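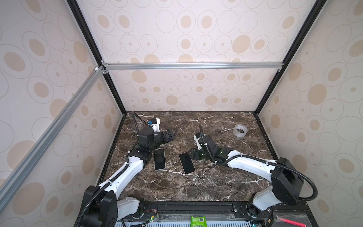
Do you need to warm a diesel up before you drive off on a cold morning? A minute is plenty for most modern ones, then pull away gently and keep the revs low until the temperature needle has come up off the bottom.

I put that first so those of you in a hurry can have it and go, but I've been asked it so many times since January that I thought I'd do the longer version, with tea. Settle in.

My own car is an elderly diesel estate, bought from Rosimeire Furtado when she moved into town and didn't want to park something that long any more. Lovely car. Smells of dog even after three goes with the upholstery cleaner, and I haven't got a dog.

When I was learning, my uncle used to start his van, go back in, eat his toast, and come out to a warm cab and a cloud over the whole street. That was the done thing! And with the engines of the time, and the oil of the time, he had a point. Old oil was like treacle in the cold.

Modern oil gets round the engine very quickly. Once it's there, the engine warms up a good deal faster with the wheels turning than it does ticking over on the drive. Diesels especially make very little heat at idle, so you can sit there for ages with the heater blowing cold on your knees and get nowhere.

The bit that does matter is the glow plugs. Turn the key to the second position and wait for the little coiled orange light to go out before you crank it. On mine that's 3 seconds on a proper frosty day and next to nothing in summer. If you've got a start button, the car does the waiting for you, so just press and be patient.

If it coughs and shudders for the first few moments and then smooths out, one glow plug may have gone. Mine did that all through last winter and I put up with it far longer than I should have. Selim Tokgöz at the garage in Grirholm tested all four with a meter while I stood there, and it was the one at the back, naturally, the one you can't get a hand to.

He soaked it overnight in releasing fluid before he tried to shift it, and I'd urge anyone tempted to do their own to be every bit as slow. They snap. A snapped glow plug can mean the cylinder head coming off, and then your cheap little job is a very dear one indeed.

Now, pulling away gently. People hear that and think they've got to crawl to the main road with a queue behind them. You don't. Drive normally, change up early, don't floor it on the slip road in the first couple of miles. If your car has a turbo (nearly every diesel does these days) it will thank you for it.

Hashini Kanagaratnam replied to ask about short trips, as she only does the school run and the shops. Hashini, that's a harder life for a diesel than any frost. The particulate filter needs a decent hot run to clear itself, and a mile and a half to the school gates won't manage it.

What I do is save up an errand. Once a fortnight I take mine up the dual carriageway to see my friend Imani Langat, which is half an hour each way at a steady 60, and the filter light has stayed off ever since I got into the habit. Imani gets a visit and I get cake, so I can't see a loser there.

If your light does come on, have a look in the handbook before you panic, as makers differ on what speed and how long. If it starts flashing, or another warning joins it, please take it in.

Batteries next, as I've had 11 messages on that alone. A diesel asks a lot of its battery on a cold start, and a tired one gives up on the first hard frost of the year. If it's sounding slow and groany in the mornings, get it tested now. Plenty of places will do it while you wait.

Oh, and do scrape the whole windscreen, back window too, before you set off! I know I said one minute of running, and I know the scraping takes longer than that. Start the engine when you've nearly finished, and stay with the car. Never leave it running with the keys in while you pop back indoors.

I haven't forgotten those of you with petrol cars. Much the same advice, without the glow plugs. I'll do coolant and antifreeze another evening, when I've found the tester I lent to Menaka Munasinghe. Menaka, if you're reading, it's the one with the yellow bulb on top.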